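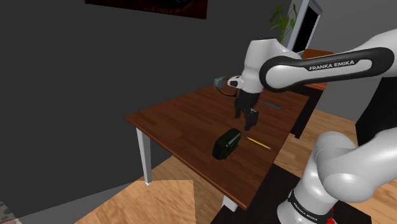 Setting up your Clelholm pop-up banner stand

Hello, and thanks for buying one of our stands! I'm Mingxuan Fang, I run the workshop at Humevitz, and I've put up more of these at school fairs and club open days than I can remember. This section gets you from the carry bag to a standing banner. If you haven't ordered your printed panel yet, skip ahead to the section on artwork sizes and come back when it arrives.

What should be in the bag

One base with the roller inside
One support pole, in three pieces joined by an elastic cord
One clamp rail for the top of the banner
Two swing-out feet (already fixed under the base)
One hex key, taped inside the bag flap
A packet of 6 sticky strips

If the hex key has gone missing, any ordinary 4 mm one will do the job.

Before you start

Pick a level bit of floor, and look up as well as down. The stand is taller than most people expect and I have personally put one through a string of bunting. Leave yourself enough room to walk round the back.

CAUTION: The roller is under spring tension. Don't pull out the locking pin until the banner is stuck down and clamped (step 5). If you pull it early the roller will spin back and you'll have to send the base to us to be wound again. Keep children's fingers away from the slot while you're working.

Fitting the banner for the first time

1. Lay the base on its side on a clean table or a blanket, with the slot facing you. You'll see a strip of clear leader film poking out. Leave the pin where it is.

2. Wipe the leader film with a dry cloth. Dust is the usual reason a banner comes away later, so do give it a proper wipe.

3. Place your banner face down, bottom edge towards the base. Line up the bottom edge with the printed line on the film. I like to hold it with a bit of masking tape at each end while I check it's square. Take your time over this! A banner that goes on crooked will crease at one side every time it rolls in.

4. Peel the sticky strips and press them along the join, front and back, working from the middle out to the ends. Rub them down hard with your thumb and then leave them alone for 43 minutes. Yes, I know that's an odd number. It's what our strip supplier, Bachmann, prints on the packet, and I've stopped arguing with it.

5. Open the clamp rail, slide the top edge of the banner in as far as it will go, and snap it shut. Tug gently at both ends. Now hold the rail firmly with one hand, pull the pin with the other, and let the banner wind in slowly. Please don't let go of the rail.

Note: Keep the pin. I tie mine to the handle of the bag with string. You'll want it again if you ever swap the banner.

Putting the stand up

6. Stand the base upright and swing both feet out until they click.

7. Shake out the pole, push the pieces together and drop it into the hole at the back of the base. It goes in further than you'd think, so give it a little twist.

8. Stand behind the base with one foot resting lightly on it. Lift the clamp rail straight up and hook it over the top of the pole. If the banner leans, turn the levelling screw under the left foot with the hex key, a quarter turn at a time.

CAUTION: These are indoor stands. A sports hall with the doors propped open counts as outdoors as far as the wind is concerned. For fields and playgrounds, use the Plirkow frame with the ground pegs, which has its own section further on.

Packing away

Unhook the rail, keep hold of it and lower it all the way down. Fold the feet in, pull the pole apart and put it in the side pocket of the bag (it scratches the banner if you chuck it in loose). If the banner has got damp, leave it up overnight to dry first.

Looking after it

The roller is good for roughly 3,000 pulls. If it starts to feel slack and the banner sags in the middle, drop me a line and I'll tell you how to send it in. Marks on the print come off with a soft cloth and plain water. No kitchen spray, please, it takes the ink with it.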